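Malsha Dissanayake has a rule about demos: she doesn't attend them. "I wrote the planner," she says. "I know what it's thinking. It's stressful."

She leads software at Weda, where a four-person team builds Flatine, a toolkit that turns recordings made with hand-held grippers into motions a robot arm can repeat. The bathroom sink has been her nemesis since spring. "A cloth in a basin. My nephew can do it. My nephew is also not good at much."

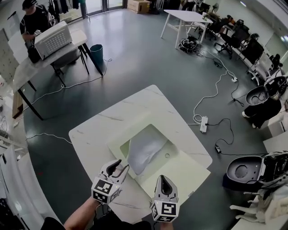
Two grippers over the sink, a gray cloth in the basin.

The trouble, she says, was time. Left and right hands were logged on separate clocks, almost 30 milliseconds apart, and the planner took the gap seriously. "It learned that the left hand is always a little disappointed in the right."

Her colleague Remigiusz Krawczyk wrote the alignment tool, Sketivell, over a weekend he describes as "not one of my better ones." It replays each recording, matches the tracks and throws out whatever it can't reconcile. On its first run it threw out 1,947 recordings. "I thought it was broken," he says. "Then I watched 50 of them. It was being polite."

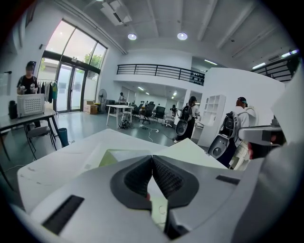
Does the planner still need a person to check its output?

Every new motion gets a human look before it reaches an arm. Krawczyk does most of the looking, and he would like this mentioned at his next review.

Perception is the calmer half of the job. Marker tracking gives the team the pose of each gripper, and Dissanayake has stopped touching that code. "It works. I walk past it quietly."

Controls are another matter. The July release swaps the old controller for one that slows down when its pose estimate gets shaky. "The old one sped up," says Krawczyk. "Like a tourist who's lost."

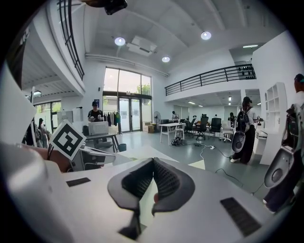 What comes after the sink

Dissanayake wants to try folding next. Krawczyk wants to fix the log viewer, which still opens every file twice. They have agreed to discuss it on 29/06/2023, and he has already booked the room.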